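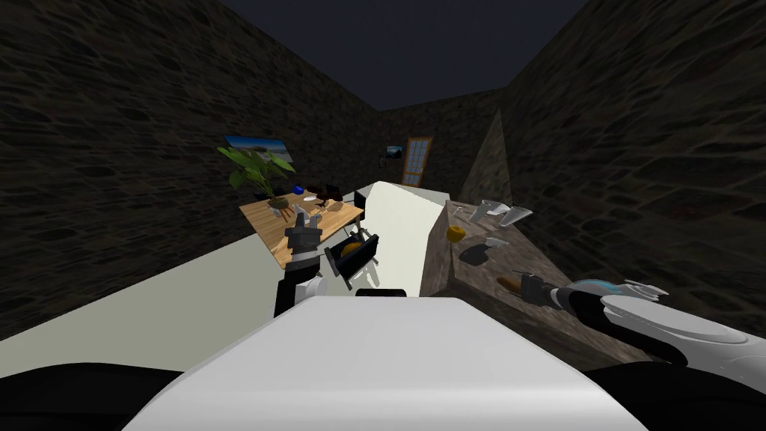 Soudabeh Ebrahimi asked after the last session why the course spends a full unit on one vendor's simulator when the lab already has its own. The handout takes up that point first.

## Unit 9: Evaluating the Jateo two-arm package

Jateo is sold as a simulation kit with a two-arm robot model, a set of furnished rooms and a library of small objects. Our own simulator has no furnished rooms. The license under review covers 12 seats and runs through June.

Read the vendor manual up to the section on contact settings before you start. The default values are used in all exercises unless the sheet says otherwise.

### 9.1 Grasping

Irregular objects are the harder test. A box gives the fingers two flat faces; a potato does not. Record the finger opening, the contact points reported by the solver, and any drift of the object over 60 simulation steps. Repeat with the friction value halved.
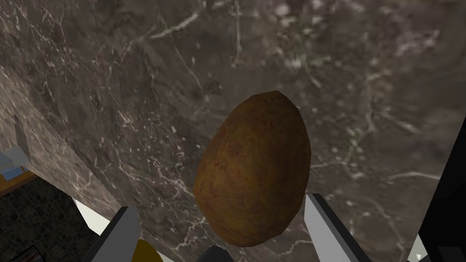
*Fig. 2. Potato between the two gripper fingers, marble countertop behind.*

Collision meshes in Jateo are coarser than the visible surface. The outline of the potato shows flat facets at close range, so do not read contact positions off the render. Use the solver log.

### 9.2 Using both arms

The second exercise assigns a separate object to each arm. Log the two arms in separate files, with a shared clock. Score a hold only if the object stays clear of all surfaces for 28 consecutive steps.
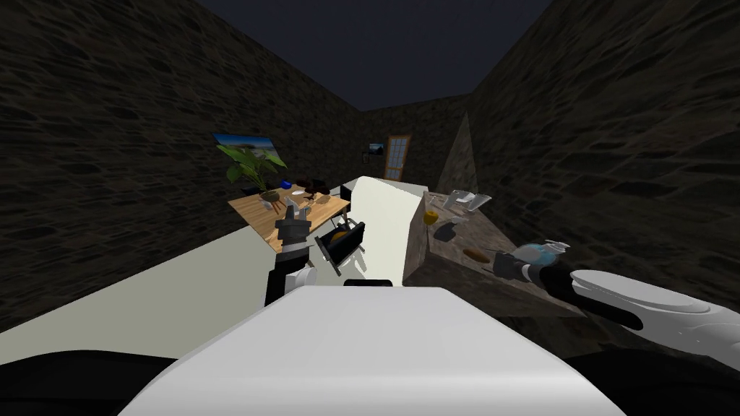 Soudabeh Ebrahimi | Course notes, Unit 9 | Sunday, April 7, 2024

A spray bottle and a hanging container load the wrist differently, and the package has no force display for either. Torque must be computed from the joint log. Okineck offers a plug-in for this; it is not part of the license and is not required.

Hand in both logs and one page of comments on the contact settings.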